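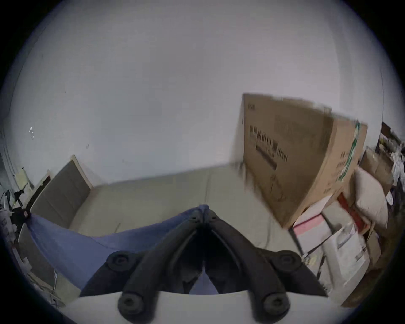 Skumino is a mastering and tape transfer studio for independent musicians and small record labels. We prepare finished mixes for streaming, vinyl, CD and cassette, and we transfer analog recordings to digital files. Work is done by two engineers in two rooms. Clients send stereo mixes, or stems by prior agreement, and receive masters along with a short technical note for each title. The note gives integrated loudness, true peak and any changes made to the start and end of the track. Signal paths are short and are written down for every job.

History

The studio was started by Darnell Sorensen as a transfer service for reel-to-reel tape. The first large job was the back catalog of Pollavham, a regional folk and country label whose session reels had been stored in several different formats. That job took 30 weeks and set most of the procedures still in use. Mastering was added when the label asked for new vinyl cuts from the same reels. Tamsin Van Dusen joined as second engineer in April of the following year and now handles most of the vinyl and cassette work.

Mastering

Please supply mixes as 24-bit or 32-bit float WAV files at the sample rate of the session. Do not convert the sample rate before sending. Leave the mix bus limiter off, or send two versions, one with and one without. Peaks anywhere below 0 dBFS are fine. We do not need a fixed amount of headroom.

An album of up to 40 minutes is normally mastered in one session, so that level and tone are set across the whole running order. Singles from the same record are adjusted to match if the album is mastered later. Each project includes two rounds of revision. A change to the mix itself counts as a new master for that track.

For vinyl, side lengths affect level. Longer sides are cut quieter, and bright or sibilant material is best placed toward the outer edge of the disc. We will comment on the running order before any work is done if we expect a problem. Lacquers are cut by Ostrowski, an outside cutting room, from our files. Test pressings are checked in our second room against the approved master.

Tape transfer

We accept quarter-inch and half-inch reels, and compact cassettes. Machines are aligned to the tones on the tape where tones are present. Where they are absent, alignment is set by ear and noted in the job record. Tapes that shed or stick are baked before playback, and this adds 5 working days to the job. Noise reduction is decoded only when the type is marked on the box or can be confirmed by listening. Transfers are made at 96 kHz, 24-bit, with no processing. Restoration is quoted separately.

Masters and transfers are stored on 2 drives in separate buildings. Reels are returned tail out in their original boxes unless the client asks for new ones.

Zolberg

Zolberg is our in-house cassette line. Runs are short and are duplicated in real time. Artists keep all rights to the recordings. We do not take submissions for the line by mail.

Contact

Mastering and transfer inquiries go to Darnell Sorensen. Vinyl, cassette and Zolberg inquiries go to Tamsin Van Dusen. Please include the number of tracks, total running time, intended formats and release date if one is set. Visits to either room are by appointment.

Page last updated 2 July 2020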